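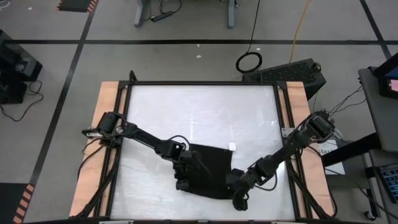 I stopped buying white ones after the first month, because every stain showed and people threw them out too early, Rasa Toom wrote to us when she reordered. The black cloths go through the same wash with everything else and she has had no complaints, apart from lint on the first day.

Dramby Utility Cloth, Black

The Dramby is a plain cotton cloth for wiping, covering, lining and drying. It has no print, no logo and no hanging loop. We sell it in black only. It is used in workshops, salons, cafe kitchens and at home, mostly by people who want a cloth that can be used hard and still look decent on a counter.

It is a light cloth at 135 grams per square meter. That makes it easy to wring out by hand and quick to dry on a rail. If you need something thick enough to lift a hot tray, choose the Lapiņa kitchen cloth instead. The Dramby is too thin for that and should not be used as an oven cloth.

Details

Material: cotton, plain weave
Color: black, dyed before weaving
Weight: 135 grams per square meter
Shape: square
Length of each side: 800 mm before washing
Edges: narrow stitched hem on all four sides
Sold in: packs of 12
Care label: one, sewn into the hem at a corner

Size and shrinkage

The cloths are cut a little large to allow for shrinkage. Most of it happens in the first two washes. After that the size holds fairly steady, though a hot dryer will take a bit more off. The hem can pull in slightly more than the middle, so a cloth that has just come out of the dryer may not lie flat right away. Shake it out while it is still damp and pull the corners straight.

Anyone using the cloth as a cover for a tray or a shelf should wash it before measuring.

Washing

Wash new cloths before use, by themselves or with other dark things. The dye is fixed, but some loose color comes out the first time, along with lint left over from the cutting. A second rinse helps.

After that, wash warm. Leave out fabric softener, which coats the cotton and makes it slow to take up water. Don't use bleach. It turns the black to a rusty brown in patches and there is no way to get the color back.

Cloths that have been used with oil, solvent or wood finish should be washed apart from the others and should never go into a dryer. Oily cloths must not be left in a heap. Spread them out flat outdoors or keep them in a lidded metal can until you can deal with them.

Fading

The black goes to a soft charcoal over time. Cloths that are line dried in full sun fade sooner - bring them in once they are dry. We have had customers ask for one from a new pack to match an old set, and it won't match. If the color matters to you, start the whole pack on the same day and rotate through it.

Folding and storage

Fold in half twice for a square that fits a normal drawer, or fold into thirds and roll if you keep them in a basket. Rolled cloths are easier to pull out one at a time. They hold a crease if they are stacked under something heavy, but it falls out in use.

What it is good for

Drying glasses, once it has been washed a few times
Wiping down counters and tables
Lining a drawer or a tool tray
Covering dough or equipment overnight
Protecting a tabletop from scratches while you work on something small

Light-colored parts are easy to see against it, and several of our customers in watch and jewelry repair buy it for that. Small black screws are another matter.

What it is not so good for

New cloths leave lint on mirrors and polished metal. It gets better with washing but never goes away completely, so use a microfiber cloth for those. The Dramby is also not sterile and is not sold for medical use.

Ordering

Packs ship from the Mamar warehouse in Brurneck. We don't split packs. For orders of 800 cloths or more, write to us first, as we may need to dye a new batch, and we will tell you how long that takes before you pay anything.

Unopened packs can be returned within the period shown on your invoice. Once a cloth has been washed we can only take it back if there is a fault, such as an open hem or a hole in the weave. Send a photo of the fault and of the care label.

Related items

Lapiņa kitchen cloth, heavy
Dramby hanging clips
Mamar wash bag, large

Page last updated 2024-08-29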